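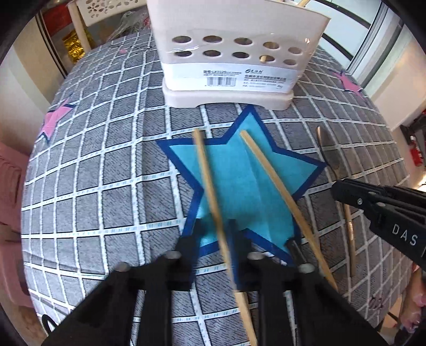

Chopsticks on the grey check cloth

Thread: Dashi stock going cloudy after reheating

karel_kitchen
I make a batch of kombu and bonito stock every June for cold noodles. Clear when strained, cloudy once it has been chilled and brought back up. Batch is 1436 ml of water, kombu in cold, out before the boil, flakes in off the heat, strained after 5 minutes. Pan is a Rathjen with the thick base. What am I doing wrong?

stockpot2289
Two likely causes. You are squeezing the flakes in the strainer, or you are boiling it on the second heating. Squeezing pushes fine solids through the cloth and they show up once the stock has stood. 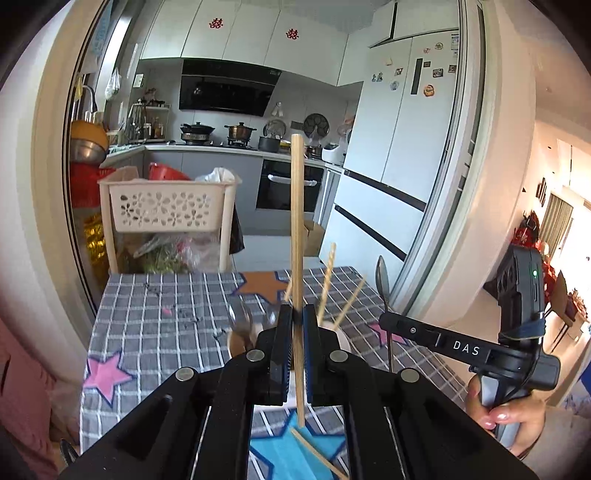

If it is the second, keep the pan below a simmer and take it off when steam comes up steadily. I would also strain through a damp cotton cloth, as a metal sieve on its own lets too much through.

Flolard
Disagree on the squeezing. I have pressed the flakes for years and the stock stays clear enough for soup. My money is on the kombu – left in too long it gives off a slimy layer that turns milky when chilled. How long is the soak?

karel_kitchen
Overnight in the fridge. I do press the flakes, with the back of a spoon.

stockpot2289
Then change one thing at a time. Same water, same kombu, no pressing. 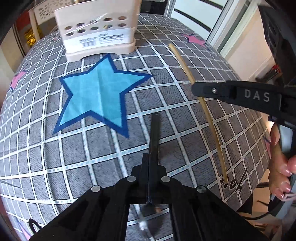

Put half in one jar and half in another, chill both, then warm one gently and boil the other. If only the boiled jar clouds, you have your answer and the soak can stay as it is.

Flolard
That test leaves the soak out altogether. Do a second batch with a one-hour soak or it proves very little.

sendedik_138
Hard water does it here. Filtered water fixed mine, same method otherwise. Also, cloudy dashi tastes fine in miso, so don't pour it away. 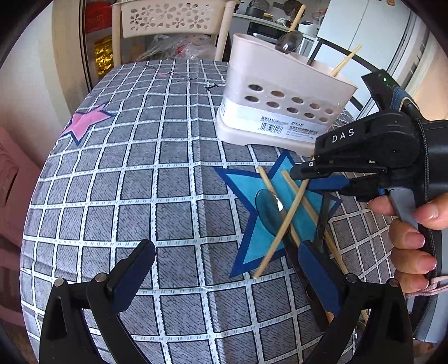
Crossed chopsticks and a spoon, star tablecloth

karel_kitchen
Did the two jars, no pressing. Boiled one is cloudy, warmed one is slightly hazy at the bottom. Short soak next, then filtered water.

Flolard
The haze at the bottom is the kombu.

stockpot2289
Or flake dust. Pour it off slowly and leave the last spoonful in the jar.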